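Category: Home & Garage > Floors > Carpet

Low pile carpet over concrete, do I glue it or not?

Posted October 4, 2026 by Nullesen

Finishing a workroom on a bare slab. 754 sq ft total but only carpeting the back half. Bought charcoal carpet tiles off a clearance pallet, no backing info on the box. Store guy said full glue. My brother in law says tape at the corners is plenty. Slab is flat, never had water in there that I know of. Heavy bench going on top, plus rolling chairs. Dont want to be peeling up glue in 3 years when I change my mind. What have people done?

Neklow

Tape. Done.

Bataineh

Depends on the rolling chairs more than the bench. Bench just sits there. Chairs will walk a taped tile right across the floor, ask me how I know. Use the tacky releasable glue, goes on with a roller, dries sticky, tiles pull up later with some effort. One bucket did about 500 sq ft for me.

Before any of that – tape a square of plastic to the slab, leave it a couple days, look for damp under it. Slab can be fine in September and sweat in spring. Let the tiles sit in the room overnight too. Start from the middle, not the wall, and check the arrows on the back so the pile all runs teh same way.

Dark color is a good pick, hides a lot. Shows lint though.

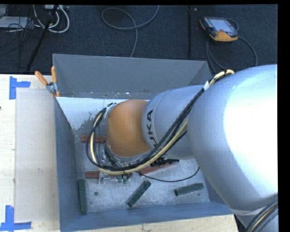
Dark charcoal carpet behind the bin, cables and gear lying on it.

Clarovby

Agree w/ the releasable stuff. I paid 62 for a bucket, half left over. Only thing I'd add is glue the doorway row and the row under the chairs full strength, rest can be light. And keep a few spare tiles – clearance colors dont come back. Mine sat in the attic and I've used two alredy, one coffee, one paint.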